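Where Do Things Live? A Report on Household Storage Habits in Skokdale

Final project report, Home and Community Studies
Friday, February 28, 2020

Why we picked this subject

Our group began the term wanting to write about recycling, and we spent a good two weeks on that before we admitted that what we kept talking about over lunch was closets. One of us had just helped a grandmother move out of the house she had lived in since she was married, and the stories from that move were so good (three drawers of string!) that we changed our topic and never looked back. We wanted to know how people decide where a thing belongs in a house, and what happens to the things that never get a place.

How we did it

We wrote a paper survey with 20 questions and took it door to door in the two neighborhoods closest to school, Wonero and the streets behind the old Soylu bakery. We left 970 copies in mailboxes and on porches, and 96 came back filled in. We know that is a small share, and people who enjoy talking about their cupboards were probably more likely to answer, so please read our results with that in mind. We also visited a few homes where we had been invited, and those visits taught us more than the forms did. People are very generous when you ask them about their kitchens – we were given a lot of cake.

What we found

Almost everyone had a clear system for food, dishes and clothes, and hardly anyone could explain where it came from. Many wrote that they keep the plates where their parents kept the plates, even in a kitchen with a completely different layout. Several families in Wonero had moved in that year and were still reaching for the wrong drawer.

Tools were another story. We had expected them to be in a garage or a basement, but the apartments near Soylu mostly have neither, and so screwdrivers and tape measures end up in with the kitchen things. One household kept theirs in the bread box. When we asked why, the answer was usually that the kitchen is where the small repairs get done, and the table is the best workbench in the house.

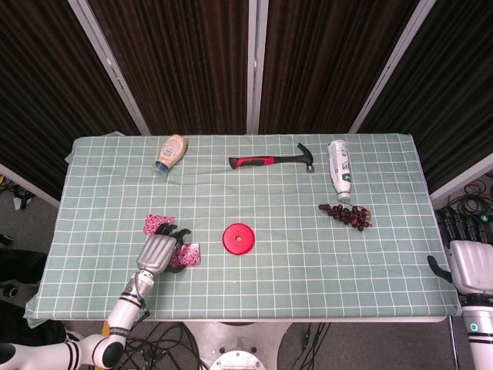
We liked that answer very much, and it changed how we think about the so-called junk drawer. Most of the people who mentioned one apologized for it, yet it was also the drawer they said they opened most often. We would now call it the drawer for things that are still in use.

What we would do differently

Our question about attics was confusing and we should have tested it on our own families first. We would also hand out fewer forms and spend the time on more visits. We typed up the answers in Numik, our school's spreadsheet program, and had to redo one whole column after sorting it by mistake, so next time we will save a copy before touching anything. We hope to bring a short version of this report back to both neighborhoods in March, since so many people asked how their neighbors had answered.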